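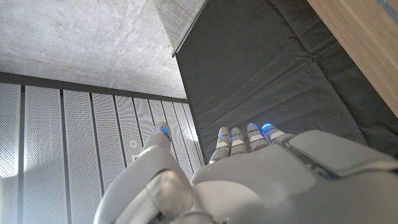 Whitelaw Pool Vacuum: my review after one long season

Posted 11 April 2023

Okay, so I finally opened our pool last weekend (early, I know, but it hit the eighties and the kids were begging) and that means I've now had the Whitelaw cordless vacuum for a full year. A few of you asked about it when I mentioned it in the liner post, so let's do this!

First, our setup. We have a freeform pool with a shallow shelf at one end, a small waterfall that my husband built out of leftover boulders, and two big live oaks that drop stuff into the water pretty much every day of the year. It's pretty, but it's a pain to clean. The old suction hose cleaner got itself wedged behind the steps so often that I was in there with the pole anyway.

I paid 537 dollars for the Whitelaw, on sale in December. Regular price is closer to 800, and I'm not sure I'd have pulled the trigger at that. It comes with the charger, two filter baskets (one coarse, one fine), a hook for the pole and a float that I have never once used.

What I like

The floor. Oh my gosh, the floor. I drop it in after dinner and by the time the dishes are done the bottom is clean, leaves and all. It holds a lot in the coarse basket too. During the worst of the oak tassels last spring I emptied it twice a run, but the rest of the year once is plenty.

It's also quiet. My neighbor Arlindo Mendonça has a Sokau, the one with the orange cord, and I can hear the power box humming from my side of the fence. He loves his, though, and it climbs walls way better than mine does, so take that for what it's worth.

And no cord! I didn't think I'd care, but with the rocks around the waterfall a cord would've been snagged all day long.

What I don't like

Walls. It goes up maybe halfway, hangs there for a bit like it's thinking, and slides back down. The tile line I still brush by hand every Saturday. If you've got a lot of algae on the sides, get something else.

The shelf is a problem too. Our shelf has 10 inches of water on it and the Whitelaw starts sucking air and beeping at me. I just sweep that part into the deep end first.

The fine basket clogs fast with pollen, and rinsing it takes forever. I tried one of the Memine filter socks over it and that helped a bunch (you need the large, the medium rips at the seam). Also, the rubber flap on the bottom curled up in August and I had to order a new one. Customer service was nice about it, shipping was slow.

Battery is fine. I got a little under two hours new, and now it's more like an hour and a half. We have a 20-something-foot pool so that's enough, but for a really big one you'd want the Unier, which costs 3000 dollars and would get me divorced.

Would I buy it again?

On sale, yes. For a flat-bottomed pool with trees overhead, I think it's a great little machine. Four stars from me, and it would be four and a half if it did the tile line.

One more thing: store it in the shade! I left mine on the deck the whole month of July and the lid has faded to a really sad yellow.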